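09/10/2021

The rain did not stop since the morning and I had no reason to go out, so I stayed with my tea and decided to write properly, not only three lines as I do when I am tired. My English teacher in the first year here told me that a diary is the best exercise, because there is no one to correct you and so you are brave. I am not sure she was right, but I have kept the habit, and this is already my third notebook.

First, the small news. Rekha Nigam telephoned before lunch. She is moving to the bigger flat near the library and she wants me to help with the kitchen boxes. I said yes, of course, and afterwards I remembered my back. She says she has 11 boxes of cups and plates only, which I find difficult to believe for a woman who eats standing up. I will go with my good shoes and the tape from the drawer.

Then the blocks, which is what I wanted to write about.

I have been thinking about them the whole week. When I was a child my grandmother had a tin for biscuits, and in the tin there were no biscuits, there were buttons. She gave me the tin when she was cooking and I put the buttons on the floor in long lines, from the door to the leg of the table. The lines had rules. A black one could not be beside another black one. A big one must be the father. If somebody walked through the line I cried very loudly, and my grandmother gave to that person a terrible look. I had forgotten all of this for maybe 40 years, and it came back because of some pieces of coloured plastic on a board.

They are such simple things. A heart, a cube, stars, a cylinder. The colours are strong, the kind you would choose for a child's raincoat. And still, when they lie near each other, I cannot look at them without wanting to make an order, or to guess what order somebody else wanted to make. Poonam Semwal laughed at me for this. She said I look at blocks like other people look at an aquarium.
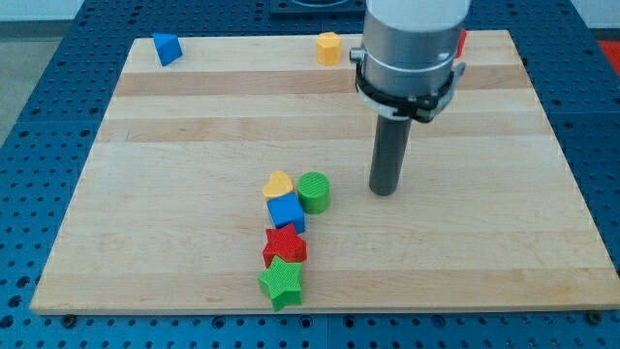
The heart, the blue cube and the two stars, on the maple board.

I have looked at it many times this afternoon. What I like most is the line in the middle, because it is almost a line and it does not quite succeed. The yellow heart is at the top, and the blue cube comes under it so close that they overlap a little. After that there is the red star, and then the green star, and these two are touching. The green cylinder is a bit to the right of the heart, and I cannot decide if it belongs to the others or if it only came to visit. In my grandmother's kitchen it would have to choose.

The green star is tilted, with one point down. I would have turned it. Poonam says she would leave it, and that this is the difference between us in one star. She is a person who hangs a picture and walks away. I hang a picture and return to it with the level from the toolbox, and the next day again.

I noticed also the little pattern on the pieces. The red star has a fine grid on it and the cylinder has lines that cross. I did not expect that. In my memory all plastic toys are smooth, and a bit sticky from jam. I wonder how it is under the thumb. My grandmother's coat buttons had some pattern also, and I could find the one I wanted with my eyes closed, which I believed was a magic gift.

And the board is beautiful. It is light maple, with bands across it, some slightly darker and some paler. Beside the blue of the table it looks warm, like the crust of bread. My father worked with wood when he was young and he always turned a board to the light before he said anything about it. He would have said something about this one. Not much, he was not a talker, but he would have put his hand flat on it.

So after lunch I had the idea to buy a set for Rekha's little one, for the new flat. I looked on the computer. There is a shop called Higuchi which has wooden ones, very lovely and very expensive, and another, Divard, where you can buy a bag of 700 pieces in plastic. I thought of Rekha finding those with her bare feet in the night and I closed the page. A small set is enough. I will ask in the toy shop beside the pharmacy, where the woman is patient and lets me touch things before I pay. It must have a star and a heart, I have decided. The colour of the heart is not important, although now I have a preference for yellow.

I wanted to look for my grandmother's tin also. I think it is with my cousin. In May she wrote that she was emptying the cupboards, and I never answered about what I want to keep. I was ashamed to ask for buttons when the others were asking for the clock. This evening I will write to her and ask. If it is gone, it is gone, but I would like to know.

Supper was soup from yesterday with more pepper. I burned the toast on one side and ate it anyway. It is still raining, and the neighbour's gutter is making the same noise as last winter, so he did not repair it after all. I have to remember: tape, good shoes, letter to my cousin, and lemons.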